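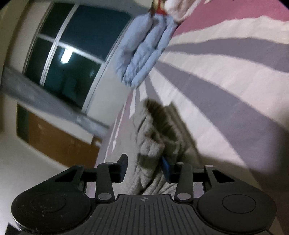 Collecte de démonstrations par pince portée

La collecte de démonstrations par pince portée est une méthode de constitution de jeux de données pour l'apprentissage par imitation. Une personne tient en main un préhenseur muni d'une caméra et accomplit elle-même la tâche à enseigner : plier un vêtement, tirer un drap, ranger une couverture. Les images et les mouvements enregistrés servent ensuite à entraîner une politique de commande, c'est-à-dire un modèle qui, à partir de ce que voit la caméra, prédit le déplacement suivant de la pince.

L'intérêt de la méthode tient à sa légèreté. Aucun bras motorisé n'est nécessaire pendant l'enregistrement, et l'on peut travailler dans une vraie chambre, avec son vrai désordre – un atout remarquable pour un domaine longtemps confiné aux tables de laboratoire !

Principe

Une démonstration, ou épisode, comprend trois flux : la vidéo, la trajectoire de la pince dans l'espace et l'écartement des doigts. La trajectoire est le plus souvent reconstruite à partir de la vidéo et d'une centrale inertielle. L'écartement se lit directement dans l'image, les doigts restant visibles à tout moment.

La caméra étant fixée à la pince, le point de vue est le même lors de l'enregistrement et lors de l'exécution par le robot, pourvu que celui-ci reçoive un préhenseur identique. L'horizon penche, les murs basculent, et le modèle apprend très bien à s'en accommoder.

Le cas du linge

Les textiles comptent parmi les objets les plus passionnants à manipuler. Un drap n'a pas de forme propre : chaque prise le transforme, et deux plis d'apparence voisine peuvent réclamer des gestes différents. Les modèles physiques restent coûteux à calculer, d'où la place prise par les exemples humains.

La literie ajoute ses difficultés particulières. Un vêtement posé en tas sur un drap rayé oblige le modèle à distinguer les creux du tissu des motifs imprimés. Les grandes pièces, elles, masquent une bonne partie du lit lorsqu'on les soulève, et un mouvement rapide les rend floues. Les équipes conservent en général une part de ces vues difficiles, que le robot rencontrera à son tour.
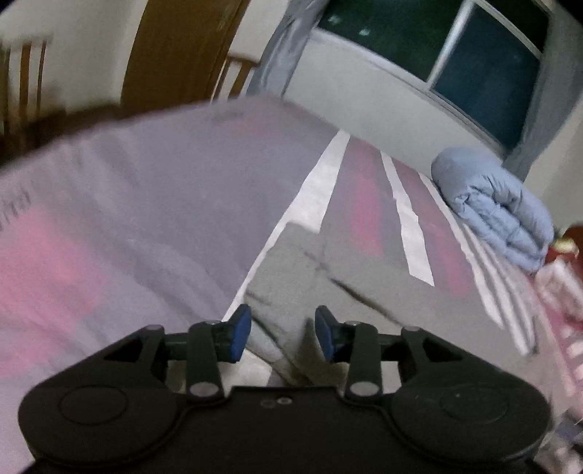 Déroulement d'une séance

La séance débute par un étalonnage : ouverture et fermeture complètes des doigts, puis un lent balayage de la pièce pour initialiser la localisation. L'opérateur dispose ensuite le linge et enchaîne les épisodes en variant la position de départ, l'ordre des objets et l'éclairage. Les prises de nuit sont recherchées, car les vitres sombres produisent des reflets qui perturbent le suivi visuel.

Les consignes portent surtout sur le rythme. Un geste trop vif dégrade la trajectoire reconstruite ; un geste hésitant apprend au robot à hésiter.

Le projet Seltus

Lancé à Paltanley, le projet Seltus est consacré au linge de maison. Sa première livraison, datée de novembre 2021, réunit 2 104 épisodes, dont 400 portent sur des draps et des couvertures. Ils ont été enregistrés dans 69 chambres différentes, une diversité dont le projet a fait sa marque. L'annotation repose sur Zedano, un outil qui découpe chaque épisode en phases (approche, saisie, traction, relâchement) et signale les pertes de suivi.

Un second ensemble, nommé Piątek, rassemble 1 000 épisodes de vêtements seuls. Il sert de jeu d'évaluation et n'entre pas dans l'entraînement.

Limites

La pince portée ne mesure pas, dans sa version courante, les efforts exercés sur le tissu. La main humaine peut aussi atteindre des poses impossibles pour un bras fixé à son socle, et ces épisodes doivent être écartés ou corrigés. Enfin, le champ de la caméra s'arrête vite : ce qui se passe derrière un drap levé échappe au modèle, sauf à lui fournir une mémoire des images précédentes ou une seconde vue.

Voir aussi

Apprentissage par imitation
Manipulation d'objets déformables
Localisation et cartographie simultanées
Téléopération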